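The e-stop thing, finally

4/6/24

OK quick one, I have to be back at the bench before lunch and Sobia already has the good chair.

So. The arm stopped dead on us again. Twice in one morning. Mid-move, no warning, Brunero software just says "safety stop" and sits there. No code, no line number, zip. First time I figured I'd leaned on something. Second time I was across the room holding a coffee.

Spent 2 hours blaming my own script. Rolled it back, slowed the arm way down, ran it with no tubes at all. Fine, fine, fine, stop. Sobia Sial (she's the patient one) finally said quit looking at the screen and wiggle the cables. So I wiggled the cables. 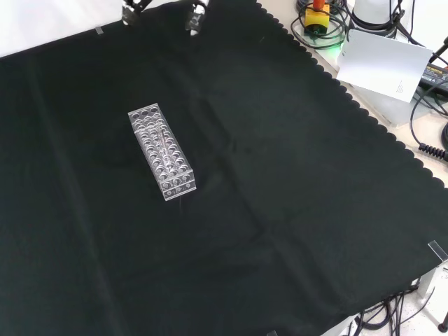

It was the e-stop line. Bad crimp right behind the connector, one wire hanging on by a couple of strands. Touch it and the arm quits. Let go and everything looks healthy, you can reset and carry on like nothing happend. Which is exactly what we'd been doing, reset and carry on, since I don't know when. Not proud of that.

It failed the right way, I'll give it that. Wire opens, arm stops. But I'd gotten so used to the stops that I was hitting reset without getting up, and one of these days it's going to be a real one with somebody's hand in there.

Also not great: Shamim Bugti found a note from September, in his own handwriting, saying "random stops, check cable??" Never checked. Thanks Shamim.

New cable is coming from Stondska. Until it gets here the arm is off at the wall and I'm moving tubes by hand, 600 of them this week. My thumbs hate me.

Rule for now, every stop gets written down before anyone resets. Time, what it was doing, who was near it. Sobia taped teh sheet up already.

More when the cable shows up. Gotta run.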